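Sorting out the snack shelf

I finally got to the snack shelf this month, after putting it off since June.
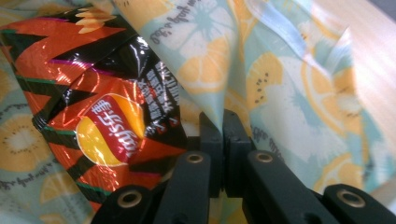
Most of it was chips. I buy them at the Asian grocery near the Poojary building, where a big bag runs 3 dollars, and I never finish one before opening the next. So the shelf fills up with half bags and clips that have lost their grip.

I took everything out and went through it bag by bag. Anything stale went in the trash. Anything under a handful got eaten on the spot -- dinner was late that night. The rest went into two Iltier bins with lids, spicy in one and plain in the other.

It took almost 60 minutes, most of it wiping crumbs out of the back corner. The shelf liner is still sticky on the left side and I'll probably just replace it.

Next is the drawer with the tea towels, which won't close all the way.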